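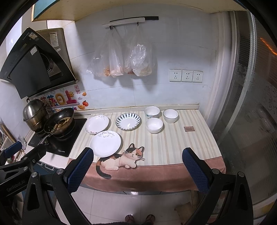
Plates and bowls laid out on the counter, wok still on the stove.

I've been collecting kitchen recordings for the Firkon set since December, and the part that has grown on me is the dishes. The task sounds dull. You hold the gripper, pick up a plate or a bowl, put it somewhere sensible, and do it again with a different arrangement. The learning system gets the video and the finger positions, and is supposed to work out the rest.

My count stands at 613 usable clips. Another 105 got thrown out, mostly my own fault. I was moving too fast, or I closed the fingers before they were square to the rim. Chie Hoshino, who checks everything that goes into Flivow, sends the bad ones back with a time stamp and one word. The word is usually "wrist". 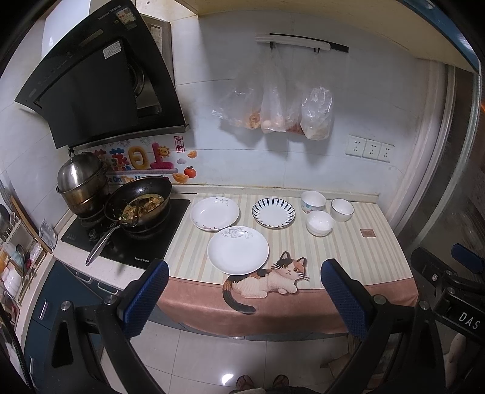
Bowls are harder than plates for me. A plate lying flat gives you very little edge to get under, but at least it behaves the same way each time. With a bowl you have to choose a side, and if you pick the wrong one it tips – then you have to decide whether to save it or stop. Chie wants the saves kept in. I used to delete them.

I also stopped tidying the kitchen before I record. The early clips from Harevbridge were all done on bare counters, and the model trained on those did badly once there was a patterned cloth under the dishes. So the cloth with the cat stays on, and so does whatever was cooked.

Next up is stacking, nine clips per layout. I still need to fix my wrist.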